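Chore Trial Operators (Part-Time)
Rerkex Home Manipulation Group, Hollis site
Posted October 23, 2023

Rerkex is recruiting 13 part-time operators for a study of whether two-armed machines can do routine bedroom and laundry work at a standard a household would accept. Our present answer is "some of it, slowly." The study is meant to replace that answer with figures.

Duties
Operators run assigned chores by remote control, then supervise the same chores under the machine's own control. Current chores are folding, bed making, drawer loading and surface clearing. Each attempt is scored against a written standard, and each failure is logged with a cause code. The log holds 2,503 attempts so far. Cloth accounts for most of the unresolved codes.

Requirements
Able to stand for a two-hour session
Normal or corrected vision
Steady hands and patience with repetition
Willing to write short, legible failure notes
No programming experience needed

Prior work in hotel housekeeping, commercial laundry or retail stocking is an advantage. Applicants from those trades tend to score folding more strictly than our engineers do, and we would like more of that.

Terms
Pay is $23 an hour, including training. Sessions run mornings and afternoons, with a maximum of 2 per day. The contract ends in May and may be extended.

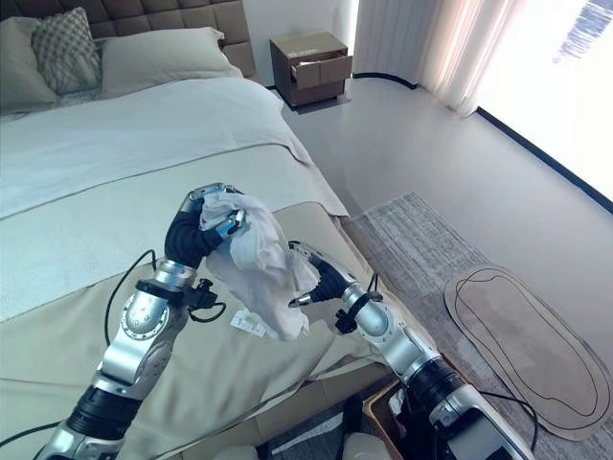
Yvonne Dawber's view, after a season of scoring, is that a machine that can pick up a towel still can't be left alone with a laundry pile, and that applicants should expect to spend more time on the second fold than on anything else.

To apply, send a resume and one paragraph on a chore you do well to Gemma Furnival, Hollis site office. Please state which sessions you can cover. Shortlisted applicants will be asked to complete a short practical test.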